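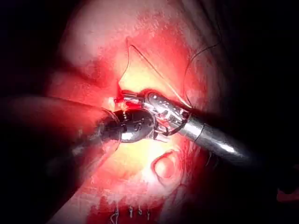
문의 제목: 봉합사 클래스 마스크가 끊기고 바늘 클래스가 엉뚱한 곳에 잡힘
분류: 학생 프로젝트 / 수술로봇 영상 분할
팀: Tanell (학부 종합설계)
작성: 심규빈
담당: 백옥희 (수업 조교)
접수일: 2024년 4월 19일
우선순위: 보통
상태: 해결, 후속 항목 하나 열림

환경

학습 서버: Celville, 공용 계정
라벨링 도구: Flulesico, 수업 배포판
모델: 수업 기본 제공 U-Net 계열, 인코더 고정 해제
입력: 봉합 작업 영상에서 추출한 정지 프레임, 원본 30 fps
클래스: 기구 축, 기구 손목, 집게, 바늘, 봉합사, 배경
학습: 2000 스텝, 배치와 학습률은 수업 기본값

증상

1. 봉합사 마스크가 짧은 조각으로 끊긴다. 밝은 조직 위를 지나는 옅은 색 실에서 가장 심하고, 검은 실은 비교적 이어져 나온다.
2. 조직에 있는 둥근 고리 모양 구조의 테두리가 바늘로 분류된다. 바늘이 안 보이는 프레임에서도 같은 위치에 나온다.
3. 화면 왼쪽에서 들어오는 기구는 축의 초점이 크게 나가 있는데, 이 영역이 축과 배경으로 나뉘어 얼룩처럼 나온다.
4. 학습 로그의 픽셀 정확도는 95%로 찍힌다. 결과 영상과 맞지 않는다.

재현 방법

수업 저장소의 기본 설정으로 학습한 다음 검증 묶음에 추론을 돌린다. 시드를 바꿔도 증상 1과 2는 같은 형태로 나온다. 증상 3은 시드에 따라 얼룩 위치가 달라진다.

시도해 본 것

학습을 처음부터 다시 했음. 변화 없음.
밝기 증강을 껐음. 증상 1이 더 나빠짐.
바늘 클래스 가중치를 올렸음. 증상 2가 더 나빠짐.
추론 임계값을 낮췄음. 실 조각이 길어지지만 정반사 하이라이트까지 봉합사로 잡힘.

처리 기록

[백옥희]
접수했습니다. 증상 4부터 정리합니다. 픽셀 정확도는 배경과 기구 축이 거의 다 결정합니다. 봉합사는 차지하는 픽셀이 너무 적어서 전부 틀려도 이 값이 거의 안 움직입니다. 클래스별 IoU를 따로 출력해서 올려 주세요. 평가 스크립트에 per_class 옵션이 있습니다.
추가로 필요한 것: 학습 입력으로 실제 들어가는 크기의 이미지와 마스크를 겹친 화면. 원본 해상도 말고 리사이즈 이후 것으로 부탁합니다.

[심규빈]
클래스별 결과 확인했습니다. 축과 손목은 정상 범위입니다. 집게는 중간, 바늘과 봉합사는 거의 바닥입니다. 봉합사는 검증 프레임 대부분에서 0에 가깝습니다.
리사이즈 이후 화면도 봤는데 정답 마스크부터 이미 끊겨 있습니다. 원본에서는 이어진 선입니다.

[백옥희]
증상 1의 원인은 그쪽일 가능성이 큽니다. 마스크를 최근접 보간으로 줄이면 폭이 한두 픽셀인 선은 중간중간 사라집니다. 보간법을 선형으로 바꾸면 클래스 번호가 섞이니 그렇게는 하지 마세요.
순서는 다음과 같습니다.
가. Flulesico에서 봉합사를 폴리라인으로 내보낸다.
나. 좌표를 먼저 학습 해상도로 변환한다.
다. 변환한 좌표로 선을 그린다. 두께는 3픽셀에서 시작한다.
라. 다른 클래스를 모두 그린 뒤 봉합사를 마지막에 얹는다.
라 단계에서 집게 안쪽으로 들어간 실은 라벨에서 빼야 합니다. 보이는 부분만 그리는 것이 수업 지침입니다.

[권채원]
라벨 담당입니다. 확인해 보니 제가 작업한 묶음은 봉합사가 폴리라인이 아니라 닫힌 다각형으로 저장되어 있습니다. 고리를 만든 실은 안쪽까지 채워져서 그 아래 조직이 전부 봉합사로 들어갔습니다. 해당 프레임은 40장입니다. 다시 그리겠습니다.
질문이 있습니다. 색이 다른 실을 별도 클래스로 나눠야 합니까? 옅은 실, 검은 실, 초록색 실이 프레임에 따라 다르게 나옵니다.

[백옥희]
나누지 않습니다. 지금 데이터 양으로는 클래스를 쪼개면 더 불안정해집니다. 색은 메타데이터 항목에 적어 두고 평가할 때만 나눠서 보세요. 이미 조직에 놓인 짧은 매듭도 봉합사 클래스로 넣되, 메타데이터에 '매듭' 표시를 켜 주세요.

[심규빈]
증상 2 관련 프레임 올립니다. 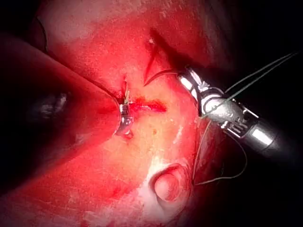 검증 프레임. 굽은 바늘은 오른쪽 기구의 집게에 물려 있고, 고리 모양 구조는 아래쪽 옅은 조직에 있음.

이 프레임에서 모델은 바늘의 집게 쪽 끝부분만 맞히고 나머지는 놓칩니다. 고리 테두리의 왼쪽 위, 빛을 받는 부분은 바늘로 나옵니다. 오른쪽 어두운 영역으로 올라가는 초록색 실은 전혀 안 잡힙니다. 아래로 늘어진 쪽은 일부 잡힙니다.

[마레드 니컬러스]
수업 자료 쪽에서 답변합니다. 바늘 라벨이 들어간 학습 프레임 목록을 봤습니다. 바늘이 밝게 반사되는 경우가 대부분이고, 이 프레임처럼 가늘고 어두운 호로 보이는 경우는 거의 없습니다. 모델이 '밝은 곡선'을 바늘로 배운 상태라면 고리 테두리 오분류가 설명됩니다. 다만 이것만으로 확정하지는 않겠습니다.
확인 방법: 고리 구조가 보이고 바늘은 안 보이는 프레임을 학습 묶음에 넣어 주십시오. 지금 학습 묶음은 바늘이 있는 프레임 위주로 골라져 있습니다. 바늘 가중치는 기본값으로 되돌리십시오.

[권채원]
프레임 선별 스크립트가 '바늘 있음' 조건으로 필터링하고 있었습니다. 1차 라벨링 때 넣은 조건이 남아 있었습니다. 조건 삭제했고, 다각형으로 저장된 프레임은 폴리라인으로 전부 다시 그렸습니다. 변경 내용은 팀 저장소 labels 브랜치에 있습니다.

[심규빈]
재학습 결과입니다. 스텝 수와 시드는 그대로 두었습니다.
증상 1: 밝은 조직 위의 옅은 실이 대체로 이어져 나옵니다. 정반사 바로 옆에서는 아직 끊깁니다.
증상 2: 고리 테두리 오분류가 검증 묶음에서 사라졌습니다. 어두운 바늘은 여전히 중간이 빕니다.
증상 3: 변화 없습니다.
초록색 실은 조직 위에서는 나오고, 검은 배경 위에서는 안 나옵니다.

[백옥희]
증상 3은 라벨 기준 문제로 보입니다. 초점이 나간 축의 경계를 작업자마다 다르게 그렸습니다. 한 사람은 번진 부분 바깥까지, 다른 사람은 진한 부분까지만 넣었습니다. 기준을 하나로 정해 주세요. 수업에서는 번진 폭의 중간을 권장합니다. 판단이 어려운 띠는 무시 영역(255)으로 두면 손실 계산에서 빠집니다. 손실 함수의 ignore_index가 255로 되어 있는지도 같이 확인하세요. 기본 설정에는 빠져 있습니다.

[심규빈]
ignore_index 설정 누락 맞습니다. 수정했습니다. 경계 띠를 무시 영역으로 바꾸고 다시 학습하니 축 내부의 얼룩이 없어졌습니다. 경계선은 프레임 사이에서 조금 흔들리지만 과제 요구사항에는 걸리지 않습니다.

[시모니 케이로스]
발표 평가 기준 관련 메모. 결과표에 픽셀 정확도만 단독으로 싣지 말 것. 클래스별 IoU를 필수로 하고, 봉합사와 바늘은 중심선 거리 오차를 함께 적을 것. 라벨을 수정하기 전의 수치와 수정한 뒤의 수치를 같은 표에 넣을 경우, 검증 라벨도 바뀌었다는 점을 표 아래에 명시할 것.

[백옥희]
확인했습니다. 수정 전 모델도 새 검증 라벨로 다시 평가해서 올려 주세요. 그래야 비교가 됩니다. 재학습은 필요 없고 가중치 파일만 있으면 됩니다.

[심규빈]
이전 가중치는 Celville의 runs/base 아래에 남아 있습니다. 새 라벨로 재평가했고 결과표를 팀 저장소에 올렸습니다.

원인 정리

증상 1: 마스크 축소 시 최근접 보간으로 선 소실, 일부 프레임의 폴리라인이 닫힌 다각형으로 저장됨
증상 2: 선별 조건 때문에 바늘 없는 프레임이 학습에서 빠짐. 바늘 가중치 상향이 악화 요인
증상 3: 초점이 나간 경계의 라벨 기준 불일치, ignore_index 누락
증상 4: 지표 선택 문제. 코드 오류 아님

열린 항목

어두운 배경 위의 초록색 실 미검출. 감마 보정 입력을 별도 실험으로 비교할 것. 담당 심규빈.
수업 기본 설정 파일에 ignore_index 추가는 8월 배포판에 반영 예정. 담당 마레드 니컬러스.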